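## 3. Method

The project compared how 108 elected members of the Kumamach district assembly declared their travel and accommodation costs over one parliamentary session. Declarations were taken from the public register in June and entered by hand into a spreadsheet. Entries without a stated purpose were kept and coded as "unspecified".

Each entry received one of 7 codes (hotel, rented flat, rail, air, car, meals, unspecified). Zübeyde Uçar coded the full set. Yiğit Türkmen coded a random sample of 600 entries from the total of 845 and disagreements were settled by discussion. Most concerned hotel bills that included meals. These were coded as hotel where no separate meal amount was given.

### 3.1 Limits of the register

The register records the date of payment and not the date of stay. Members who moved between offices during the session appear under both titles, and their entries had to be merged by name. Two spellings of the Nowicki constituency were in use and were treated as one.

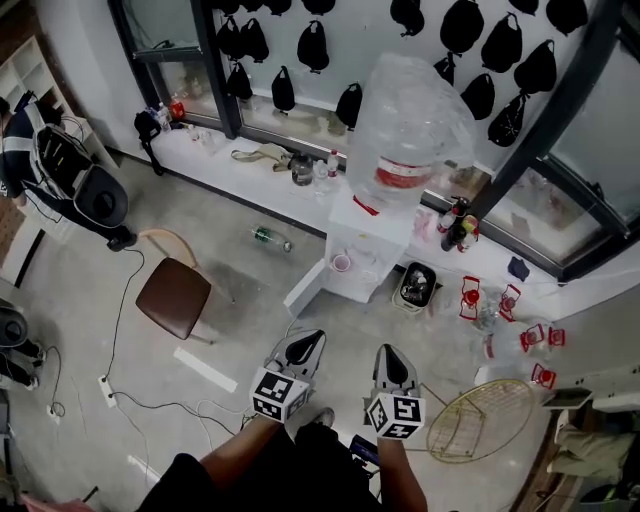 *Figure 2. Water dispenser with cup in the lower compartment.*

## 4. Results

Hotel costs made up the largest share of spending in every quarter. Members holding an executive post claimed more per night than ordinary members, and the gap was widest in the first quarter, when official housing in Dotivia had not yet been assigned to new post holders. After housing was assigned, hotel claims by this group fell but did not stop.

Claims for rented flats were few and came mainly from members whose constituencies lie outside the rail network. Car claims followed distance closely, with the exception of Huler, where members claimed less than the distance would suggest. We did not find the cause. Shared vehicles are possible, but the register has no field for this.

The "unspecified" code was used more often for late declarations than for those filed on time. The assembly rules permit late filing with a written note, and the notes are not published. A request for them was sent on a Tuesday before the office closed for recess and had not been answered when this report was submitted.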